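Living Next to a Square That Is Being Rebuilt: Tips for the Home

Work on Lanier Square starts in April and is planned to last 16 months. If your windows face it, or face Ondier Street where the trucks will come through, a few changes indoors will save you a lot of cleaning.

Windows and frames
Paving saws make a fine gray dust that gets through old window seals. Press foam tape into the gaps before the digging begins. Wipe the tracks with a damp cloth once a week – a dry one only pushes the grit into the corners. Air the rooms before 7 a.m. or after the crews leave.

Floors
Put one coarse mat outside the door and a washable one inside. Vacuum before you mop. Grit dragged under a wet mop scratches varnish and soft tile.

Bikes and strollers
The Campos side will lose its racks until the new bike lane opens. A wall hook rated for 19 kg holds most city bikes, but check that the wall is solid first. Plasterboard needs a proper anchor. Wipe the chain and oil it every two weeks while the street is torn up.

Kitchen
Keep glasses upside down or behind doors.
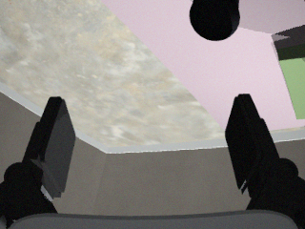

Wipe counters with warm water and a drop of dish soap, then dry them with a soft towel. Skip vinegar on marble or limestone, as it dulls the finish. Store bread and fruit in closed boxes on days when the saws are running.

Water
The mains on Lurnow Street will be shut off for short periods. Fill 4 large bottles the night before. When the supply comes back, run the cold tap until it is clear, and only then start the dishwasher. Unscrew the tap filter and rinse it – sand collects there.

Balcony plants
Rinse the leaves from above in the evening. Geraniums and ivy cope well with dust. Move basil and anything you plan to eat indoors.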